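Search this site
Enter keywords

Bedroom Set 3: Black Garment on a Mat-Covered Bed

This page belongs to the Waltow laundry and folding series. The subject is one piece of dark clothing handled on a bed made up for warm weather, with a slatted mat laid over printed bedding. Mats of this type give a firm, flat surface and can be used for folding without stripping the bed. Large black pieces are the slowest in the series — seams and edges are hard to find against their own folds. Page updated June 16, 2021.

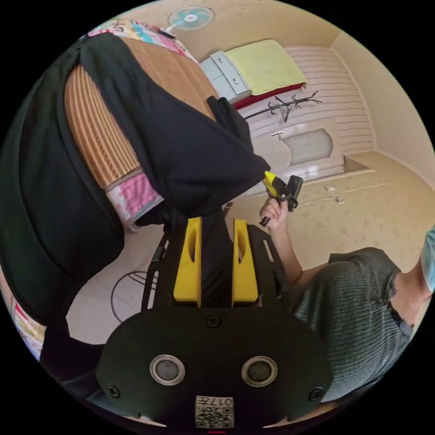
Black cloth over the striped mat. Wall fan and white drawer cabinet behind.
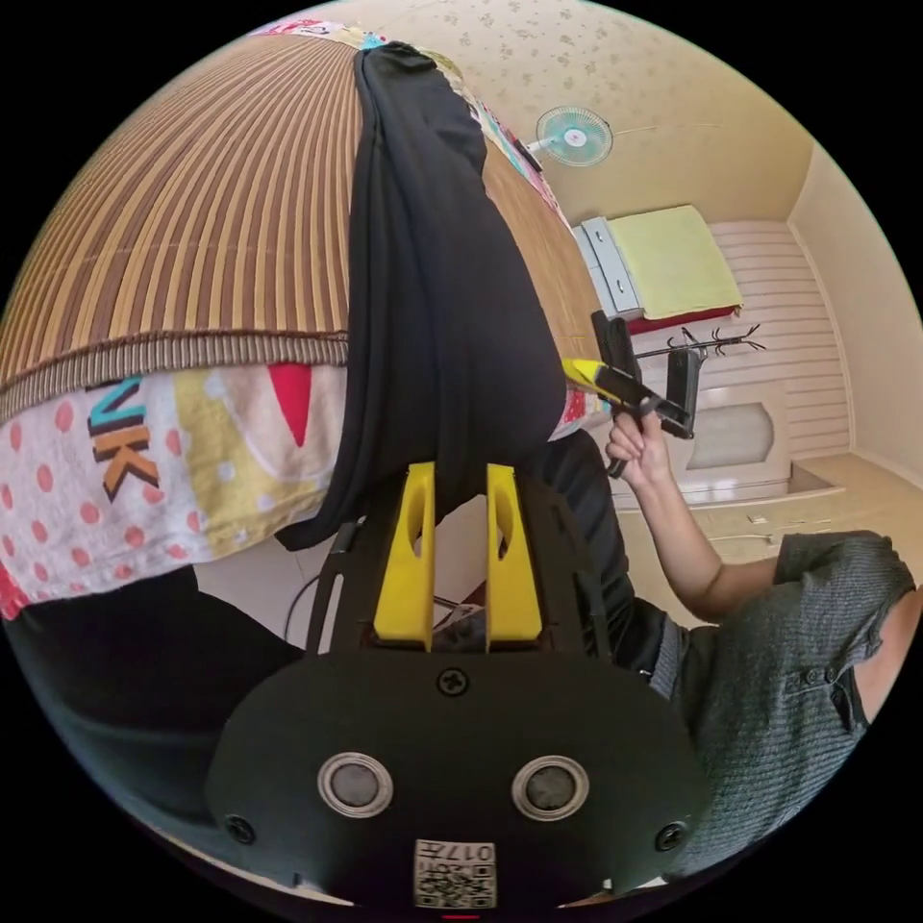 Mat border and the printed fabric under it, with pink and red polka dots.

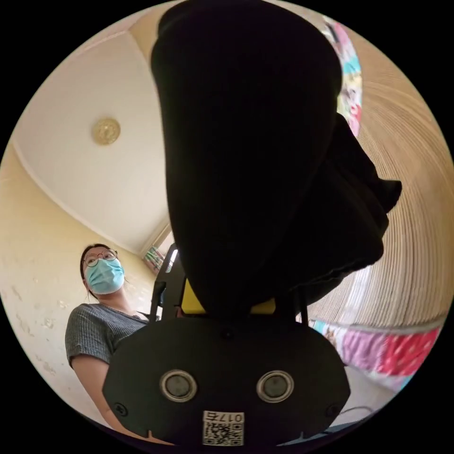
Black garment bunched in thick folds. Fine vertical rib in the knit. 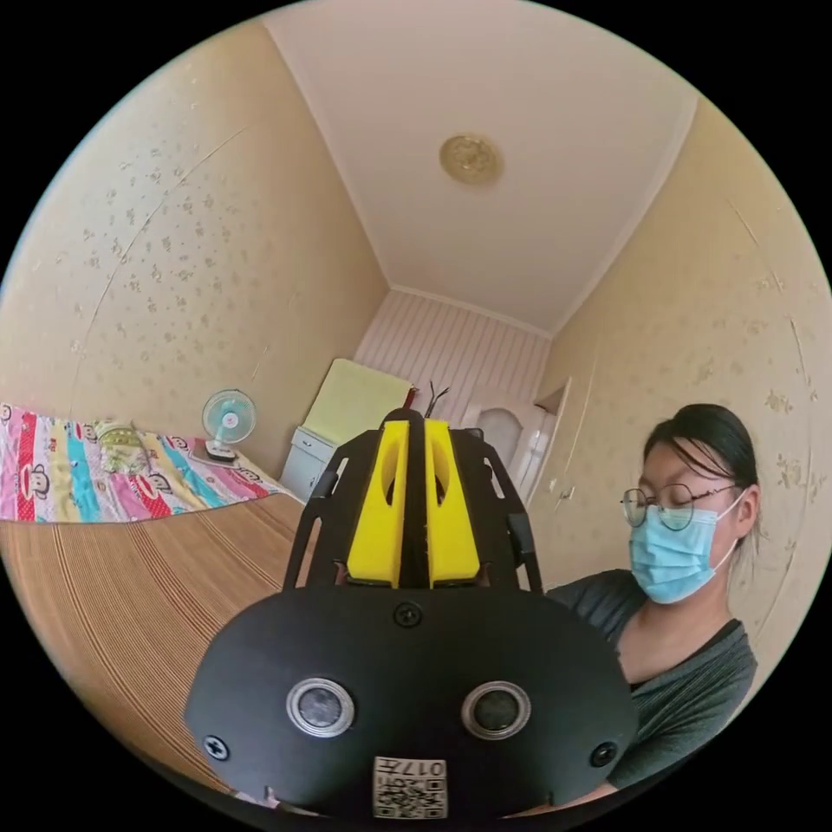 Tan mat, monkey-face sheet, pale yellow-green pillow near the wall.

Set 3, bedroom, all four views.

Sets are numbered by room and listed in the order they were added. The Coston sets, added in May, cover towels and bed linen. The full index holds 1,405 pictures in 111 sets — larger copies can be requested by set number.

Contact | Copyright 2021 Waltow | Back to top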